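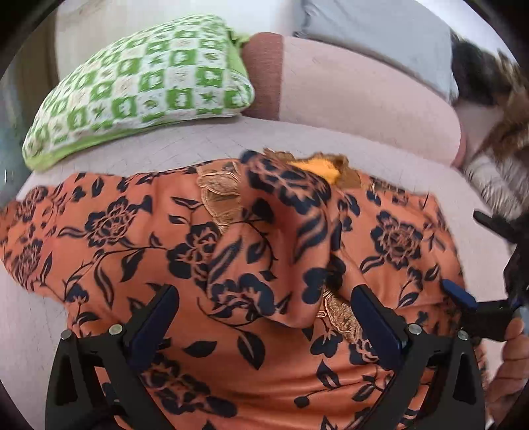 Galtita: a collection of local farewell and homecoming reports

Data card, version 2
Last change: August

Summary

Galtita contains 2,046 short news reports from small-town newspapers. Every report is about one event in which a community said goodbye to a service member, received one back, or remembered one who died. Typical events are a procession on the main street, a moment of silence before a school game, the naming of a bridge, or a dinner to help the family with costs. The reports are in English. They were typed or corrected by hand from printed pages, so the text is cleaner than what a scanner gives, but it is not perfect.

The collection was prepared by Puspita Setiawan and Ratih Tambunan. It grew from a study of how neighbors speak about a loss when a reporter is standing next to them. We needed many quotations of ordinary people, and we could not find them collected in one place.

What is in a record

record_id: a number with no meaning outside this collection
event_type: farewell, homecoming, funeral, dedication, benefit, other
paper_size: small or medium, by printed copies
body: the text of the report, without headline
quotes: every direct quotation, in the order of the report
speaker_role: family, friend, neighbor, official, clergy, fellow service member, unknown
annotator_note: free text, often empty

We took out the headline on purpose. In many papers it was written by another person than the report, and it repeats the full name of the service member in large letters.

Names and privacy

All names of private persons are replaced with tags such as [MOTHER] or [FRIEND_2]. The names of service members are replaced too, even when they are carved on a public monument. We know that some readers will not like this decision. A family may want the name to be said. But the family did not choose to be in a research collection, and we had no way to ask all of them. If you are a relative and you want a report to be removed, please write to us and we will remove it in the next version. You do not have to give a reason.

Town names are kept in 430 records where the newspaper gave us written permission. In the others, the town is replaced with [TOWN].

How the reports were selected

We began with the page archive of the Undanance reading room and took every report which matched our list of event words. After that, both of us read the reports separately and marked the ones which describe a real public event. A short announcement of the hour and place was not enough. At least one person had to be quoted.

For 55 reports we did not agree. We kept them, and they have the word "disputed" in annotator_note.
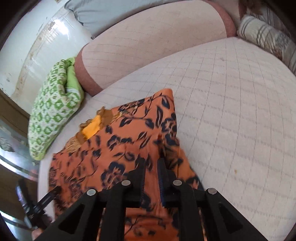
Mattress with a square quilted cover, and a cushion with a fuzzy pink border.

Files

reports_main.csv - all records
reports_sample.csv - 600 records for teaching, with the funerals left out
roles.txt - the rules for speaker_role
changes.txt - what is different from version 1

The files are in UTF-8. If you open them in a spreadsheet program, please check that the quotation marks did not break. Version 1 had a problem with this, and some quotations lost their last word. It is repaired now.

Loading

The Worku reader opens the files directly:

worku open reports_main.csv --text body --group event_type

Gruven can also read them, but it cuts a body which is longer than one page, so set the limit by yourself.

Known problems

Officials are quoted more often than friends in dedications, and this comes from the speeches. Do not compare speaker roles between event types without thinking about it.

The label "neighbor" is weak. Reporters use "resident" for people who knew the family all their life and also for people who only stopped on the sidewalk. We used one label for both.

Some reports were printed in two papers with small changes. We removed the copies we found, but probably a few are still inside.

Please do not use Galtita to generate false memorial reports or false quotations.

Contact

Questions about the labels go to Ratih Tambunan. Questions about permissions and removal go to Puspita Setiawan. We answer in the mornings, and slower in August.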